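Quem somos – Oddale

Início | Quem somos | Regras da casa | Serviços | Contacto

A Oddale escreve regras para gente que trabalha com robôs de bancada. Não fabricamos robôs, não os vendemos e, quando nos pedem opinião sobre a cor do armário de comando, cobramos à parte. O que fazemos é passar tempo em laboratórios e oficinas, ver como se trabalha de facto e deixar por escrito um procedimento que as pessoas consigam cumprir às seis da tarde, com fome.

Começámos por conta de um manual de segurança com 40 páginas, herdado de um antigo cliente. Tinha capa plastificada, índice remissivo e um capítulo inteiro sobre a conservação do próprio manual. Perguntámos na oficina quem o tinha lido e instalou-se um silêncio muito respeitoso. Reduzimo-lo a 10 páginas. Ficou de fora o capítulo sobre a conservação, e até hoje ninguém reclamou.

O que fazemos

O nosso trabalho principal chama-se Urka e é um conjunto de regras para bancadas com manipuladores de dois braços. Trata do que pode estar em cima da mesa, de quem pode aproximar-se dela e de como se regista uma tentativa que correu mal. Esta última parte é a mais comprida. As tentativas que correm bem têm o hábito de se registar sozinhas, em geral com pontos de exclamação.

O Urka assenta em 4 regras, afixadas em todas as salas que acompanhamos:

Braços com energia, mãos de gente fora da mesa. Se é preciso endireitar uma peça, para-se primeiro e endireita-se depois.
A paragem de emergência tem de ser alcançável por quem está a operar, sem dar a volta à bancada nem pedir licença.
O que não faz parte da tarefa sai da zona de movimento dos braços antes de se começar.
Toda a tentativa é registada, incluindo as embaraçosas.

A terceira é a que gera mais correspondência. Há quem a leia como uma ordem para esvaziar a mesa até ao último parafuso, e há quem ache que uma caneca de café faz parte de qualquer tarefa. A nossa posição é a do meio: marca-se a zona que os braços percorrem, essa fica livre, e o fundo da mesa discute-se com calma.

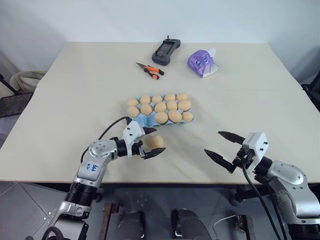
Com objetos frágeis acrescentamos uma folha à parte. Os ovos são o nosso material de ensaio preferido: são baratos, vêm já em caixas de pasta moldada com um lugar para cada um e não deixam margem para relatórios otimistas. Um cubo de espuma perdoa quase tudo. Um ovo tem critérios de aceitação muito claros e aplica-os sem reunião prévia.

A folha diz que a força de fecho da garra se define antes de o ovo ir para a mesa, que a aproximação final se faz a velocidade reduzida e que um ovo rachado conta como falha, mesmo que tenha chegado ao sítio certo. Este último ponto foi negociado durante mais tempo do que gostaríamos de admitir. Diz ainda que os ovos de ensaio não voltam para a cozinha. Tivemos de o escrever a negrito.

Como trabalhamos

Primeiro vamos ver. Ficamos a um canto com um caderno e tentamos não estorvar, o que nem sempre conseguimos. Depois escrevemos um rascunho curto e devolvemo-lo a quem opera os braços, que o risca. Os riscos são a parte útil. Ao fim de 4 semanas de uso fazemos a revisão, e a regra que não foi cumprida por ninguém é reescrita ou eliminada – quase sempre a culpa é da regra.

Também damos formação. O curso Abella destina-se a operadores e faz-se de pé, junto à bancada, com poucos diapositivos. O curso Gonero é para quem assina os procedimentos e nunca os teve de cumprir; inclui uma tarde a cumpri-los, e costuma ser muito instrutivo.

O que não fazemos

Não passamos certificados. As nossas regras não substituem as normas aplicáveis nem a avaliação de riscos, que continua a ser obrigação de quem explora a instalação. Também não redigimos regras depois do incidente com data de antes do incidente. Já nos pediram, com bastante amabilidade.

Visitas e contacto

Recebemos visitas por marcação, exceto em agosto, mês em que a única coisa em funcionamento é o frigorífico. Para pedir a versão atual do Urka, use o formulário da página de contacto e diga-nos que tipo de garra usa, que objetos manuseia e a que distância da mesa fica o botão vermelho. Se tiver de ir medir, vá. Nós esperamos.

Página revista em junho de 2021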